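Blanket Drive Opens at Sumampouw Hall

Apr 18, 2022

The spring blanket drive is open at Sumampouw Hall, and organizers are asking residents to check their closets and spare rooms for bedding they no longer use. The goal is 100 blankets, with throws, fleece blankets and bedspreads all welcome.

Naomi Nzioka, who runs the drive, said fleece is what families ask for most. It washes easily, dries fast and folds down small enough to fit in a tote bag with a few other items.

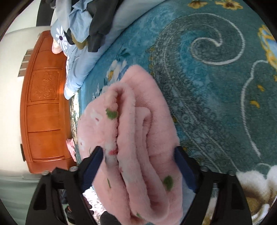
Donations should be clean and free of large holes. Faded prints and a little pilling are fine. Pillows, electric blankets and foam mattress pads can't be taken this year.

Each blanket is shaken out, checked on both sides for stains and loose seams, then folded and tied with string. Children's sizes go in a separate pile. Last September's drive brought in more king-size bedspreads than the hall had shelves for, so anyone with more than 3 of those is asked to call first.
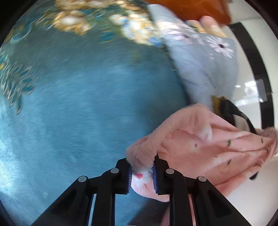

Hugo Texier will be at the side door to help unload cars. Parking is limited to 16 spaces, and drivers are asked to keep the lane next to the Ferer building clear for deliveries.

Finished bundles will go to the family shelter on Wurkex Road and to two school clothing closets. Pascal Bailly is handling pickups for people who can't get to the hall. Requests can be left at the front desk with a name, a street address and the number of bags.

The drive runs through the end of the month.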